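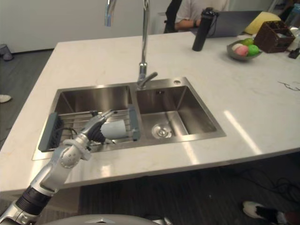
Fig. 1. Hand holding the cylinder over the rack, left basin.

Cirndale kitchen cell, setup and upkeep report
Ashraf Zaki, Huia Henare
Draft 2, May

1. What we had to do
Get the sink cell running again after the move from the old lab, write down how it's set up, and leave a maintenance routine for the next group. No new control code, we used the Prallanance stack as it was.

2. Layout
Double sink in a marble-look counter. Left basin is the work side, with the rack (steel rods, gray end caps) laid across it. Right basin stays empty. Robot base parks square to the front edge of the counter. We put tape on the floor for the base after the second day, should have done it the first day. Operator laptop goes on the surface behind the counter so whoever is on it can see the hand.

The faucet is the main thing to avoid. It's tall and sits between the basins, so any path from right to left has to go over the spout or well in front of it. We picked in front. Keep-out box around the faucet is saved as zone 2 and the lever is inside it.

3. Calibration
Arm homed first, then hand. Wrist offset was wrong coming out of the move, the hand closed 200 encoder counts late on every grasp. Old value in the config was 3421, new value 3017. Do not copy the config from the Vaher backup, it still has the old number in it!! Huia lost an afternoon to this.

Rack height is taught by hand. Lower the palm until the fingertips just touch the rods, back off, save. If somebody shifts the rack, teach it again. It takes a few minutes.

4. Hand cable
Biggest problem of the project. The black cable hangs in a loop under the fingers and goes down into the basin with the hand (you can see it in Fig. 1). Twice it hooked on a rack rod on the way out and the arm faulted with code 406, wrist torque. Fixes tried:
- shorter loop: no good, pulls tight when the wrist rolls
- velcro at the forearm: better, slips after a while
- slower exit, straight up before moving sideways: this is what we kept
A proper cable guide is drawn but not printed yet. Files are in the Pritevdale folder.

5. Routine
Before each session: wipe hand dry, check finger screws, look over the cable for nicks, run the home cycle with nothing in the hand. Floor cables stay under the counter. E-stop test once per session, log it.
Weekly: snug the bolts at the ribbed joint, clean the palm, back up config with the date in the file name.
After any 406: power the hand off, free the cable by hand, re-home. Dont just clear the fault and continue, the offset drifts.

6. Not done
Cable guide. Left hand calibration. Section on finger wear, Ashraf has the measurments and will add the table.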